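Notes for the Flustimham talk: house rules for garment handling

Slide 1. Say hello, say why I love this topic. Good collection rules are the cheapest upgrade a manipulation team will ever get! We wrote ours on one page at Eide and it changed how our folding data looked within a month.

Slide 2. The starting mess. 1,784 clips, and we threw out 59 in the first pass alone. Pause here. Most of those failed on the opening second: sleeve tucked under, fingers already closed, item half off the bed.

Slide 3. The rules (read them slowly, people take photos).
Item flat and face-up before you start.
Both sleeves out, nothing folded under.
Jaws open and in view at the start, pads clean.
Snaps and zippers go in the log, with their state.
Leave the room alone. Real bedrooms have blankets and laundry and shelves full of stuff, and the policy has to cope with that.

Slide 4. Drostik vs. Arstead checklists. Drostik's is longer, Arstead's gets used. Ask for a show of hands on who has a written one at all.

Slide 5. Start pose. Quilted jacket on a pink blanket, sleeves out to the sides, open jaws either side of the placket. Let them look for a bit before talking.
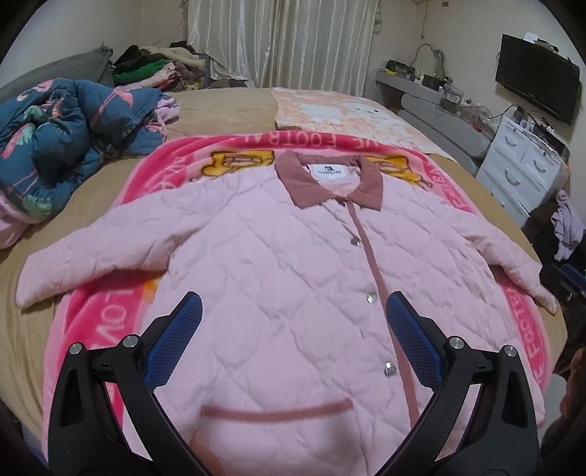
Next, review. Two people check every batch of 200, and they swap batches halfway. Disagreements go back into the rules page, so it keeps getting better (my favorite part of the whole thing).

Leave 5 minutes for questions. If someone asks about gloves, go back to slide 3.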